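Subject: Re: [kerton-bread] Starter gone flat after the move
Date: May 29, 2025

On the list, a member from Cesstead wrote:
> We moved in March and my rye starter has been sulking ever since.
> Same flour, same jar, same spot by the stove. It used to double
> overnight and now I get a few sad bubbles. Is it the water up here?
> Should I give up and start a new one?

Don't give up on it! Mine did the same thing when we came up to Kerton, and I was this close to dumping it in the compost. It took a couple of weeks of fussing but it's now livelier than it ever was at the old place.

I did blame the water at first, so I let it stand out overnight before using it. Can't say I noticed any difference. What I'd really look at is how cool your kitchen gets at night (ours is an old house with a stone floor, and the stove spot was only warm while I was cooking). I put the jar in the cupboard next to the boiler and things picked up pretty fast.

The other thing is how much old starter you keep. I was hanging on to way too much of it – it felt wasteful to throw any out – and the poor thing was starving. Now I keep 30 grams, feed it 48 of flour and the same of water, and the rest goes into pancakes or crackers. I have my morning coffee while it sits on the scale, so feeding time is the one chore I never forget.
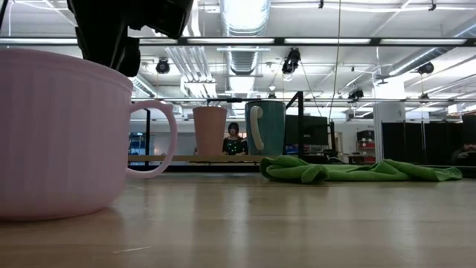
What I'd try, in this order:

1. Move the jar somewhere that stays warm all night, and leave it there.

2. Feed it twice a day for a week, small amounts. Whole rye if you can get it. The Oravec mill shop still had the coarse one last time I went in, and it's nicer than the supermarket stuff.

3. Stir it well and put a rubber band on the jar at the level you start from. Mine was rising and falling while I slept and I'd been missing the whole show.

4. If it still smells like nail polish after that, write back and I'll bring you a spoonful of mine to the June bake.

Which jar are you using, by the way? If the lid screws on tight, leave it loose.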